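Cultgate 3 review: planner, perception and recorder in one install

October 19, 2021

Been running this since September on a two-arm setup, kitchen type tasks mostly. Quick notes while they're fresh, will tidy up later (probably not).

What you get: a motion planner, a table-top perception module, a replay tool and a task editor. One installer. We came from Clasetti, which did the planning fine but left you to glue on your own vision. So the bar was low-ish.

Install took 65 minutes on a clean machine, most of it downloads. Driver setup painless. Hand-eye calibration less so, three tries on one wrist, and the error message is the same whatever you did wrong.

Perception first, that's what most people ask about. Plain surfaces were my worry. Matte table, no texture, soft shadows drifting over it. Clasetti used to call every second shadow an object. Cultgate has a "surface prior" slider, default is too timid, push it up and the ghosts go away.

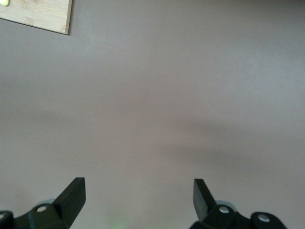

Wrist view, fingers open over bare table. Corner of the cutting board top left.

Over 609 logged wrist frames I got 3 false detections with the slider up. Good enough for me. Small pale things on a pale board are still a weak spot though, it drops them when they're near the image border and then picks them up again as a new ID. Annoying if your task logic keys on IDs. Mine did.

Planning is the strong part. Both arms share one collision model, you don't have to lock one while the other moves. Replans come in at some 132 ms here, and the motion stays smooth thru it. Held objects get added to the arm geometry once the grasp is confirmed, and you can edit the shape by hand if the guess is bad. Do that for anything long.

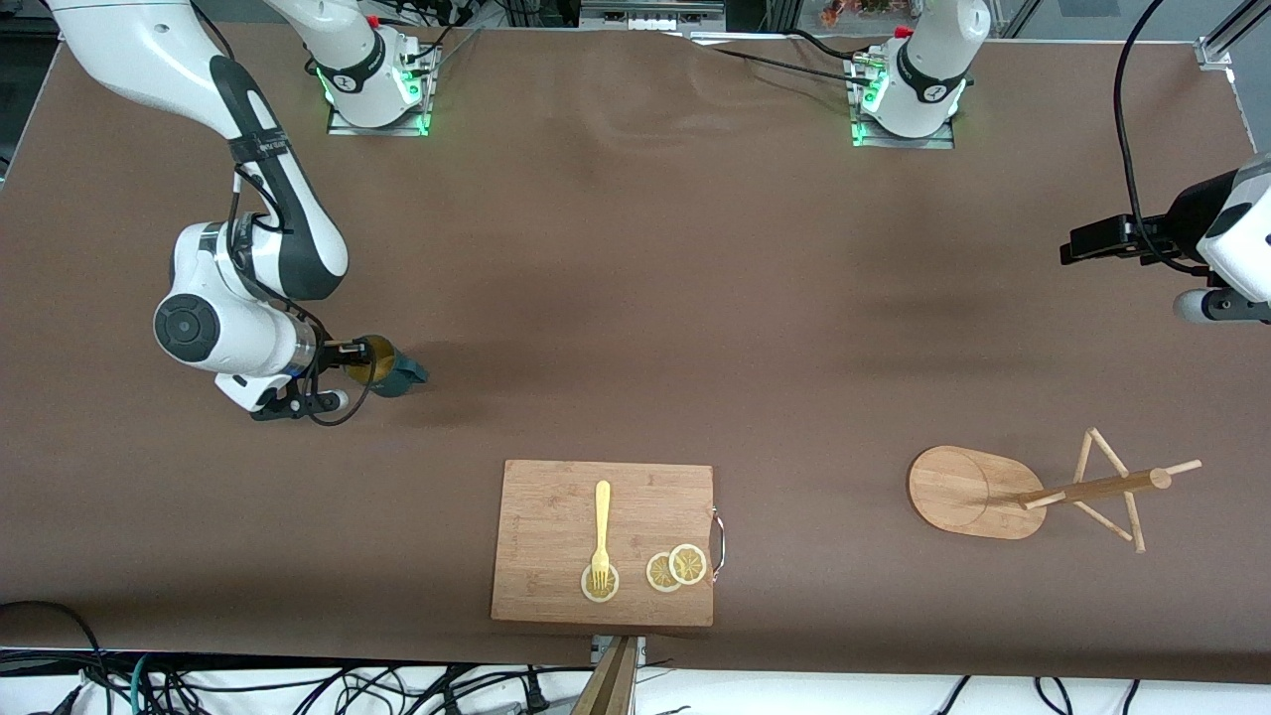 Cables are not modelled at all. You get a keep-out box and that's it. Rantala has a proper cable envelope in theirs and I miss it every day. Thin stuff in general: dowels, fork tines, anything skinny gets fattened into a blob, so the planner takes the long way round. Safe, but slow.

Task editor. Fine. Drag blocks, or write the script underneath, and the two stay in sync most of the time. Undo is shaky, save often. Grasp candidates on mugs are sensible, it offers rim and handle separately and you can rank them. Handle grasps need the approach angle tightened or one finger comes in way too close. I set mine in the script, the block version rounds to whole degrees for some reason.
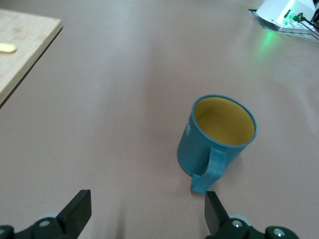

Replay tool deserves more attention then it gets. Scrub back through a run, all cameras lined up with joint states and planner decisions, click on any step and see the candidates it threw out. Found two bugs of my own that way in the first week. Export to Darnodano format works but loses the gripper widths, known issue, support says next release.

Docs: patchy. Perception chapter is great, the two-arm chapter is half a page.

Pros: planner, replay, shadow handling
Cons: no cable model, IDs that jump, undo, docs

4 out of 5. Would be a bit higher with cables. Keeping it on both arms for now, Clasetti license lapses end of the year and I'm not renewing.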